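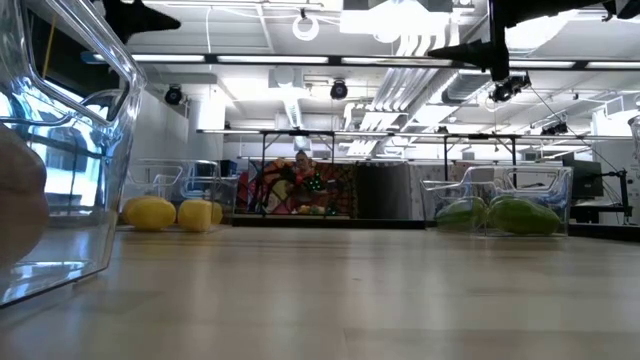 Why does a pantry list need a README, one reader wrote in, when it could be a sticky note on the fridge? It was a sticky note on the fridge. It fell behind the fridge. What follows is the replacement.

Kuvel Produce Sorting List
Last updated 10/04/2024

What this is
A plain text list of what goes in which bin when the shopping comes in. It has 2546 lines, most of them one item each, and a few of them arguments about tomatoes that got saved by accident and are now load-bearing. Remove them and the line numbers in the notes file stop matching.

What's in it
Each line has four fields: item, color group, bin, and remark. Color group is one of 13 words. "Yellow" covers lemons and yellow squash alike, which has caused some grumbling from people who feel a squash deserves better. "Green, long" is for anything green that rolls when you put it down. "Brown" is mostly potatoes.

The bins
Clear plastic, open top, one color group to a bin. Clear was a deliberate choice. The previous set, bought from Codholm, was a solid gray, and you learned what was in it by smell. Keep the layer on the bottom to a single depth if you can. Fruit underneath other fruit is fruit you will meet again in February.

How to use it
Look up the item. Put it in the bin. If the item is missing, pick the nearest color and add a line at the end of the file. Please don't add it in the middle in alphabetical order. We tried that under the old name, Ziltik, and ended up with 14 separate entries for lime.

Known problems
Ripening is not handled. A mango that goes in green and comes out yellow is, as far as the list is concerned, still green – move it or don't, but leave the line alone.
Eggplant has no color group. It lives with the brown things and doesn't seem to mind.
Bananas are listed twice with different bins. Both are wrong.
The remark field allows any text, a decision we regret.

Versions
Version 4 is current. Version 3 sorted by weight and was used for one afternoon.

License
Copy it, change it, print it out. If you print it, the Willems edition fits on fewer pages because it leaves out the remarks, and reads a good deal more politely.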